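Bidis
28th June

1/
Long thread on the pick planner we've been rewriting this spring. The project is called Bidis. It's mostly software notes, so mute me if you came for hardware.

2/
The short version of the task: take soft packaged things and masks, move them between bins and the table, don't drop them, don't drag half the bin along. The hard part is that almost everything is thin, pale and changes shape when you touch it.

3/
Our old planner was written for boxes. It fitted a plane, found two parallel edges, and closed the gripper on them. On a carton it worked well. On a plastic bag it would find an edge that was only a fold, close on it, and report success with nothing between the fingers.

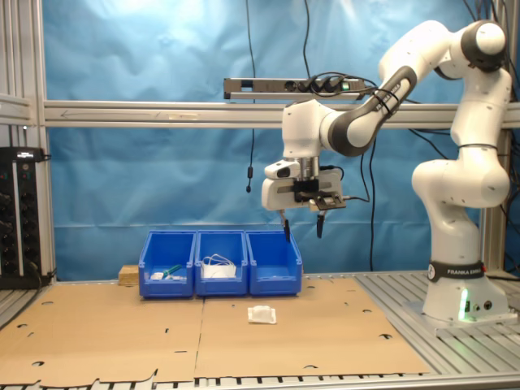
4/
Planning is split into three processes now, and they only talk over a message bus. Perception publishes candidates. The planner scores them. The controller runs the best one and sends back force and width. We used to have all of it in one loop, and any slow depth image would stall the arm. The masks are what pushed us to split it. A folded mask lying flat on cardboard gives you almost no height in the depth image, while the one in the middle bin has its ear loops standing up, and the loops score far too high as grasp points if you let them.

5/
So loops get their own class. If a candidate sits on something thinner than the finger pad, the planner drops its score and looks for a wider patch of fabric nearby. Crude, but it cut the bad picks by more than any of the learned stuff we tried in November.

6/
Perception first. We use a small segmentation network called Paltitz. It was trained on 400 hand-labeled images from our own table, plus 380 where the labels came from the old model and a person fixed them. I'd rather have the fixed ones. They took less time and the errors in them are the errors we care about.

7/
Translucent film is where depth falls apart. The sensor sees through it in one place and gets a bright reflection in the next, so you get holes and spikes. We stopped trying to repair the depth image. The planner gets a mask from color, a rough height from whatever depth is left, and an uncertainty value per pixel. High uncertainty means approach slower and let contact tell you the height.

8/
That last part lives in the controller. It comes down in position mode to a set height, then switches to a guarded move with a force limit. Once it feels contact it backs off 2 mm and closes. The backing off matters a lot with film – without it the tips pin the bag to the bin floor and the close command just smears it.

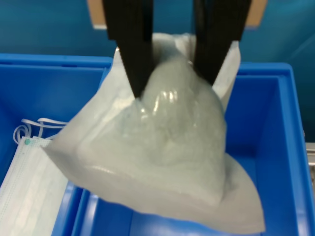

Bag pinched near the top, one flap still over the divider.

9/
Flaps like that are a planning problem. The gripper knows where its fingers are, but the collision model has no idea how far the bag extends. We had been attaching a fixed box to the wrist after each grasp. Too small and corners caught on the bin walls, too large and the planner said no path existed.

10/
The fix is boring. After a lift of 40 mm the arm holds, takes one more image, and grows the attached box to fit whatever pixels belong to the bag. Then it plans the transfer. The hold costs a little time per pick, and I've stopped minding.

11/
We also tried to predict the hanging shape from the image before the lift. It did fine on flat bags with nothing in them. Anything with a lump inside swung differently each time, and the prediction was worse than the fixed box. The branch is still there if someone wants it. I don't plan to merge it.

12/
Tooling. Every pick writes a single log file with images, candidates, scores, the chosen plan and the force trace. The viewer is called Stokumer and it does one thing well: you can scrub to any moment and see what the planner believed right then. Before that we had four folders of files with different clocks.

13/
Clocks deserve their own post. Our color images were stamped on arrival and the joint states at the source. The offset was 32 ms. You won't notice that standing still. While lifting, it puts the bag somewhere the arm has already left, and I spent most of a week blaming calibration for it.
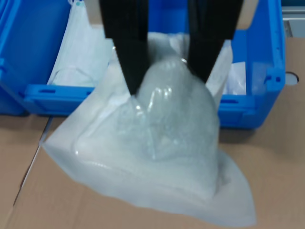 How does the planner know a grasp has failed?
It compares finger width and force right after closing with the same two values at the end of the lift. If the width falls to the closed position, or the force drops below a threshold, the pick is marked lost and the arm opens and goes back to look again.

14/
That check is weak on very thin film. One layer between the fingers reads nearly the same as none. For those we lean on the image taken during the hold: if the bag's pixels haven't moved up with the wrist, it's a miss.

15/
Retries are capped at three. After that the planner picks a different object, and it can come back later. Earlier versions would go after the same corner of the same bag until someone hit stop.

16/
Still open: two bags stuck together. Perception merges them into one region and the planner is happy to lift both. I have a test set for it, named Tôn, and the current numbers are poor enough that I'm going to hold them until the next version.

17/
Next on my list is moving the score weights out of the code and into a config file, so changing one doesn't need a rebuild. Then the stuck bags. If you've handled touching translucent objects without a second camera angle, reply and tell me how you segmented them.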